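Rangement des câbles : bacs ouverts ou pochettes ?
Forum Atelier et bureau > Rangement

skirk_214
Posté dimanche, 18 h 12
Je reprends le tri des câbles noirs, stockés en vrac jusqu'ici.
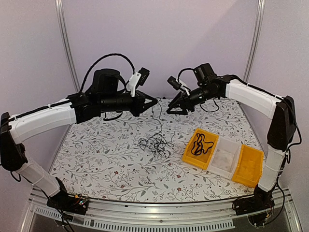

Méthode retenue : un câble par bac, enroulé à plat, sans nœud. Deux bacs jaunes et un translucide. Diamètre d'enroulement visé : 200 mm. Question : vaut-il mieux un lien par câble, ou le bac suffit-il à tenir la boucle ?

Tannous
Le bac ne tient rien. Un câble souple se détend dès qu'on déplace le bac. Lien auto-agrippant, posé à l'opposé des connecteurs, sans serrer.

pandov19
Pas d'accord. Pour un câble sorti chaque jour, le lien est une manipulation de plus et finit au fond du tiroir. Un bac, un câble, pas de lien. J'ai ça depuis novembre sans reprise.

Tannous
Combien de câbles ?

pandov19
19.

Tannous
À 19, tout fonctionne. L'inventaire de notre atelier en compte 436. Un bac par câble, c'est un mur entier.

skirk_214
Je suis entre les deux. Pour le démêlage, je pars d'une extrémité et je la repasse dans les boucles. C'est long quand le paquet est serré.

atelier_nord
Ne tirez pas sur le brin libre, ça ferme les boucles. Écartez d'abord le paquet à plat, sur un tissu plutôt que sur un plateau nu, le câble glisse moins. Ensuite seulement, cherchez l'extrémité. Et enroulez en alternant une boucle dessus, une boucle dessous, sinon la torsion s'accumule.

pandov19
L'alternance, d'accord pour un câble long. Sur un cordon court, aucun intérêt.

atelier_nord
Sur un cordon court à gaine raide, si. La mémoire de forme ne dépend pas de la longueur.

skirk_214
Noté. Pour les bacs : jaune = vérifié, translucide = à tester. Les étiquettes Skiltemmont se décollent sur le plastique lisse, je cherche autre chose.

Tannous
Dégraisser à l'alcool avant la pose. Sinon, porte-étiquette Skirkberg à clipser, si le rebord est assez mince.

skirk_214
Je mesure le rebord et je reviens.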